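Kesthorpe open day recordings: README

Version 3 of these notes. Maintained by Nabila Soliman. Corrections to Yasir Durrani, who was also there and disagrees with some of it.

What this is

A folder of short recordings made at the Kesthorpe open day in December, on the Tuesday afternoon, when Pruvico showed visitors how it collects handling data with hand-held grippers. There are 1054 clips. The invitation promised "robots learning everyday chores". What we saw was people doing everyday chores with grippers in their hands, and anyone using this folder should keep that difference in mind.

How the clips were made

Each clip is one attempt at one job: take a soft item out of a box, put one in, or pass it from one gripper to the other. Settimio Cirillo ran the table and chose the items. Visitors had a turn after a 12 minute briefing, which I thought was too short. The staff clips are filed under "host" and the visitor clips under "guest". Please don't mix them, as the hosts had clearly practised.

Gloves came up a lot. Cirillo said they make a good test for two grippers because they fold, bunch and hide their own fingers. I accept that. I don't accept that a trained person managing it tells us much about whether a machine will.

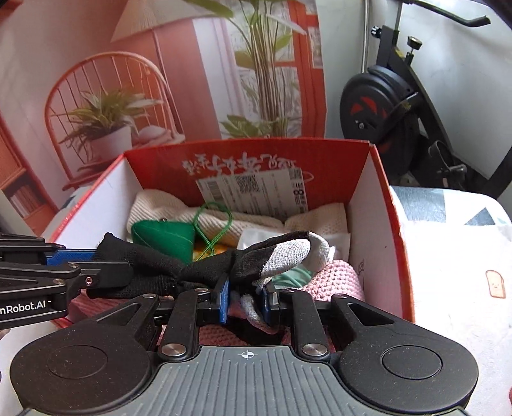
The talk afterwards claimed that a policy trained on this sort of material succeeds 70 per cent of the time. I asked what counted as a success and was told it depended on the task. Nhung Phùng asked whether failed attempts had been left out of the sum — a fair question, and it went unanswered before the coffee arrived. Treat the figure as a sales figure until somebody shows the working.

Labels

Job, hand (left, right, both), host or guest, and outcome. Outcome was typed in by whoever was nearest the laptop. Nhung Trình has rechecked the guest clips only. "Partial" means whatever the typist wanted it to mean.

Known problems

Clips from the first session have no outcome label.
Left and right are swapped in a few of the guest clips.
The Jayasinghe folder is a duplicate of the second session and can be ignored.
No robot arm was run that afternoon, so there is nothing to compare with.

Use

Fine for trying out a loader or practising labelling. I would not quote results from it. Pruvico has offered a second visit, at Flosurcombe, with an arm doing the same jobs — we have asked for the failures as well, and are waiting for a reply.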